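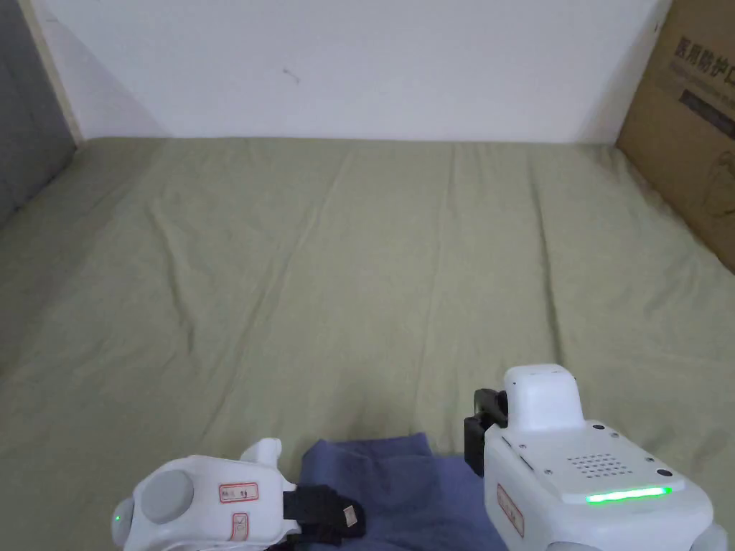 Ritva Peltonen wrote to me after my last post to say that anyone who pays to watch grippers handle cloth for an afternoon had better come back and tell the rest of us if it's worth the train fare. Fair enough, Ritva! So I went to the Flitley open day on Tuesday, 6 November 2018, and I've got opinions.

The short version: go, but go early, and eat first (the coffee was free and the sandwiches were gone by noon).

What they were showing was the Gerine, a pair of hand-held grippers for working with soft stuff like towels, shirts and bedding. You hold one in each hand and do the job yourself, and the recording goes off to teach a robot later. I'd read about this sort of thing but I'd never had my hands on one, and my picture of it was way off. I expected something like kitchen tongs. It's a good bit bulkier than that, a big white plastic body with black jaws sticking out the front, and the two sides don't even match. The right one is a boxy thing with a speaker grille and a green light strip on top. The left one is rounder. I kept wanting to swap them over.

The demo station I liked best was the bed. Green sheet, blue cloth, off you go. They let each visitor have 6 tries at folding, and I used up every one of mine and would have happily stolen someone else's. My first fold was terrible. You can't feel the fabric at all, so you pinch, lift, and find you've only got the top layer, or you've grabbed a fistful of the sheet too. By the fourth try I'd worked out that you go in low and from the side, and after that it got kind of addictive.

Now the gripes. They're heavy on the wrists. I did maybe fifteen minutes total and I could feel it on the ride home. The light strip is bright enough that I kept glancing at it when I should have been looking at the cloth. And the labels stuck on the housings are handwritten, which I found sort of charming but my neighbor in line did not, given the price (he's shopping for a lab, I'm just nosy).

Shengli Jiang ran the afternoon talk and was great with the dumb questions, several of which were mine. He said they'd recorded 294 folds in one week back in May and threw out 39 of them, mostly for dropped corners. I'd have guessed a lot more than that after watching myself!

There was also a Rathore arm in the next room doing folds on its own. Slow, very slow, but it got a small towel into quarters while I stood there, and people clapped. The Jirnidari stand had a suction gadget for picking up cardboard, and I'm sure it's lovely, but I walked straight past it back to the bed.

Would I buy the Gerine? No, I have nothing to teach a robot and my own laundry is a disgrace. As a day out I'd give it four stars, with one knocked off for the sandwiches. The next open day isn't on their site yet, so if you want in, get on the mailing list at the front desk or send them an email.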